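Database Developer, Legacy Systems (Permanent)

Kostent – Walham office, hybrid
Posted 5 November 2022

Kostent is looking for a database developer to maintain and extend Romaniuk, our order and stock management system, and to help move it to a current platform. The job is full time and permanent. You would report to Stefaniia Sirko, head of development.

About the company

Kostent writes software for footwear and apparel wholesalers. Our customers use it to take orders, track stock by size and color, print labels, and send invoices. Most of them are small businesses with one warehouse. We have 78 customers on maintenance contracts. Many have been with us since the first release and have had custom reports and screens added over the years.

The development team sits in Walham. Support and training are in the same building, one floor down, and developers talk to them every day.

About the system

Romaniuk is a desktop application with its own file-based tables and a procedural language for forms and reports. The code base has grown in layers. The oldest modules handle the item master and price lists and have few comments. Later modules are better organized, and everything written in the last several years has a test script of some kind. There are more than 2,000 stored reports across all customer sites, and a good share of them differ from each other only in sort order or column width.

The replacement is called Rornow. It runs on PostgreSQL with a server layer written in C# and a browser front end. Item records, style and color matrices, and customer accounts already work in Rornow. Stock movements, returns, and commissions are still to be done. The first customer went live in August on item records alone and runs both systems side by side. 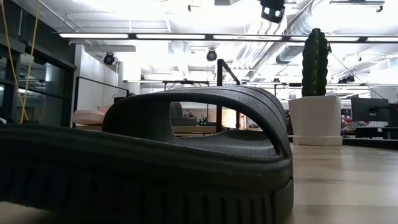 Dark green slide sandal, single wide strap.

What you will do

Your time will be split between the two systems, with more of it going to Rornow as the move goes on. The main tasks are:

Fix faults reported by customers in Romaniuk, including index corruption and record locking problems on shared drives.
Read the old stock and returns modules and write down what they do, including the parts that no longer match the manual.
Design PostgreSQL tables for the same data and write the conversion scripts.
Check converted data against the original and explain any differences to the customer in plain language.
Go through the stored reports with the support team and decide which can be merged or retired.
Take a turn on the second-line support rota, one week in six, office hours only.

There is some travel to customer sites during a conversion. It rarely means an overnight stay.

What we are looking for

You need at least 3 years of paid work on a database application that other people depended on. The product matters less to us than the kind of work. Experience with dBase, Clipper, Paradox, Access, or any similar system would all be relevant. You should be comfortable reading procedural code written by someone who has left the company.

You also need solid SQL, including joins, transactions, and reading a query plan. You should be able to write a clear fault report and a clear email.

It would help if you know C# or another language of that type, have carried out a data migration from start to finish, or have worked with stock or order data. None of these is required. We will pay for a C# course for the right person, and you will have time during work hours to complete it.

A degree is not required.

Terms

The working week is Monday to Friday, 37.5 hours, with a flexible start between 8 and 10. After the first month you may work from home up to 2 days a week. The probation period is six months. Salary depends on experience and will be discussed at the first interview – please tell us in your letter what you are looking for. We supply a laptop, a second monitor, and a desk chair for home use if you need one.

How to apply

Send a resume and a letter of no more than one page to Ye-seo Jeon in the personnel office, using the application form on the jobs page. In the letter, describe one database problem you had to solve and how you went about it. Code samples are welcome but please do not send anything that belongs to a current or former employer.

Interviews have two parts. The first is a video call with Ye-seo and Stefaniia. The second is at the Walham office and includes a practical exercise on a copy of a small Romaniuk data set, with the language reference on hand. We will cover your travel costs for the second part.

We read applications as they arrive and will close the ad when the position is filled. Everyone who applies will get a reply. No agencies, please.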